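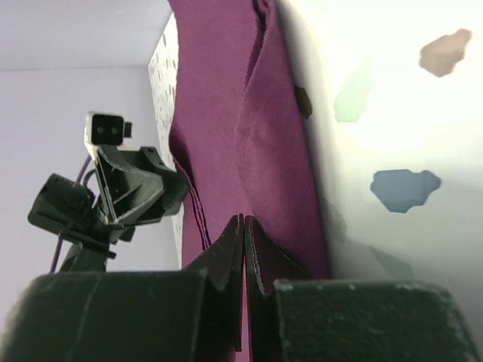 Issue 4

Good evening, all! It's Orkley Robot Club thread time again, so put the kettle on, because I've got rather a lot to tell you and I have never once managed to keep one of these short.

For anyone new (hello, and welcome, there seem to be quite a few of you since October), we're an after-school club for the older years. We meet in the textiles room, and this year's big project is called Linen. The aim is to get two robot arms to fold a piece of cloth neatly enough that you'd be happy to put it in a drawer.

I know, I know. A whole year on folding! My own family said much the same. But you try writing down how you fold a tea towel so that someone who has never seen one could do it. We did that as our very first exercise, and the instructions that came back ran from a single line to two full pages, and not one of them mentioned which hand to use.

So, the maroon-purple cloth. It's the club favourite by a mile. It's matte, it wrinkles softly, and it stands out beautifully against the spotty white covering underneath, which makes life much easier when you're trying to get a program to work out where the fabric ends and the table begins.

The view is from one of the arms, looking down past its own gripper fingers, with the second arm coming in from the left. I love this angle. You get the folded-over layer on the right, and then that little rounded flap on the left with the dark shadow inside it, and it's the flap that the students have been arguing over ever since.

Half of them say the flap is a perfectly good place to grab. It's raised, it's got a bit of an opening, and a finger ought to slide under it nicely. The other half say you'd pick up more than one layer and drag the lot sideways. I have my own view and I'm keeping it to myself until they've tested it (this is harder than it sounds, I'm a terrible one for blurting things out).

Now, some of you asked last time how the arms learn anything at all. In our case the students drive them by hand through a fold, over and over, and everything gets saved: where the arms were, what the cameras saw, when the fingers opened and closed. We call each go a "run". A program then looks through all the runs and tries to do likewise.

We've got 526 runs saved so far! I did promise cake at 480 and I did deliver cake at 480, lemon drizzle, made in my own oven and a bit sunk in the middle. It went in under a minute all the same.

Not every run is a good one, mind. We had a long chat about whether to keep the bad ones. The younger members wanted them all deleted (I think they were embarrassed, bless them), and the older ones said a fumble followed by a decent recovery might be the most useful thing in the whole pile. We settled on keeping the recoveries and putting the hopeless ones in a separate folder, which somebody has named "Dremoro" after the villain in a comic they're drawing. It's now a verb. "Oh, just Dremoro it."

A word on naming, while I'm here. The two arms needed something better than "left" and "right", as those swap round depending on which side of the table you're standing on and we'd had some very cross exchanges over it. One is now called Holub and the other is, for the time being, Not Holub. There was going to be a vote. There has not been a vote.

The job we're stuck on at the moment is letting go. Picking up cloth gets all the attention, but if the fingers open a moment too soon the layer slumps, and if they open while the arm's still moving you end up with a pucker along the edge and have to smooth it out again. The students have started saying "down, wait, open, up" under their breath when they drive. I caught myself doing it at home with the washing.

We've also been working on how slowly to go. The first instinct of every single new driver is to be quick, and the cloth simply doesn't like it. One of our quieter members turned out to be the best driver of the lot, very patient, tiny movements, hardly a wrinkle left. Everybody asks to sit beside them now and watch, and it's been lovely to see.

Things we'd be glad of, if you happen to be having a clear-out: plain cloths in any colour (napkins, pillowcases, old curtain lining, all grand), masking tape, and a desk lamp that clips on. Patterned fabric too, please, though we won't be touching that until the plain stuff goes better. Drop them at the school office marked Linen and they'll find us.

And for the parents who have messaged: yes, there's room for beginners, and no, they don't need to know any programming before they come. Plenty of ours started by writing labels for the runs and timing folds on a stopwatch, and drifted over to the code when they got curious. Long hair tied back and sleeves rolled up when the arms are on, that's the main rule. The other rule is no drinks on the table.

Somebody asked how many lines the program has got to. I had to go and look: 1771, and I'm told a fair few of those are comments, including one that just says "why" and another directly below it that says "still why". I've asked them to leave both in.

Next up is the flap test. Each side of the argument gets the same number of tries, same cloth, same starting fold as near as we can lay it, and they've written their predictions down and sealed them in an envelope, which is in my desk drawer underneath the biscuits. I'll post the results in the next issue, with a picture if I remember to save one.

Thank you ever so much for reading, and for all the kind messages. I read every one of them out at the start of the session and they pretend not to be pleased. Right, I've a lemon drizzle tin that's been soaking far too long. Night night!

Dec 16, 2020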